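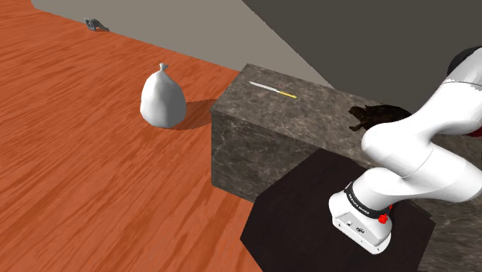

Blog > Workshop Notes > Grippers

January 16, 2021

I've spent most of the holidays in the simulator with a coffee going cold, trying to decide between the Plattner two-finger gripper and the older Mendstead one (which I'm fond of, I'll admit!). Same arm, same marble counter, same 36 grasps each. The Mendstead dropped four, mostly the knife, whose thin yellow handle is a real pain to pick up off a flat top. The Plattner was kinder with it, though a bit slow to close for my taste.

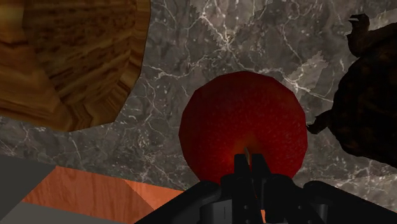

Black fingers up against the apple, with the brown lumpy fellow off to the right.

Round things are where I keep changing my mind, and the wrist view does help you judge the centre. I'll rerun the lot with softer contact settings before I order anything.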